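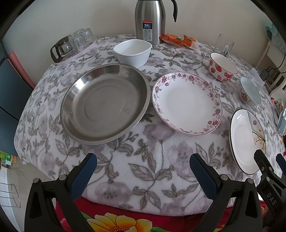
3.2 How households come to own mismatched tableware

When we first sat down with the returned questionnaires, we expected most families to tell us about sets. People do buy sets, after all, and the shops in Bukutley and Emier sell very little else. What we found, and what kept us happily talking over the coding sheets for much of March, was how few dishes in daily use still had their original companions. Of the 3,581 pieces listed by our 390 households, 2,424 were described as having come from somewhere else: a wedding present, a parent's cupboard, a market stall, a neighbor who was moving away.

We had asked only where each piece came from, but people were generous and wrote in the margins, up the sides and sometimes on the back of the form. Plates were remembered better than cups, and serving dishes best of all. One woman in Gowda gave us nearly a full page on a soup bowl she has never liked and would not dream of giving away. A table may well hold a plain-rimmed plate beside a flowered one, with a shallow steel dish next to them (Figure 1), and we came to think of such mixtures as the ordinary case in our sample.

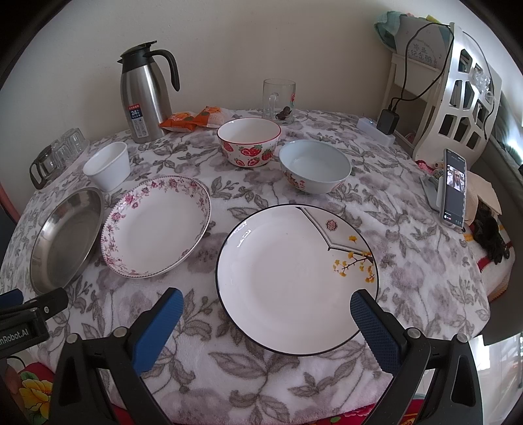 Metal dishes deserve a word of their own. They seldom break, so they tend to outlast the china they were bought alongside, and several older respondents had been using theirs since before they were married. Heffernan, who coded these entries, at first grouped them with cookware - a sensible choice on paper - but Subramaniam pointed out that most of the families ate from them, and we moved all of them into the tableware group before running the counts again.

The 19 follow-up visits, carried out as part of the Mimisine project, mostly bore out the written answers. Where the two disagreed, the usual cause was a piece kept on a high shelf and forgotten when the form was filled in. We added these to the notes for each household and left the original totals as they were.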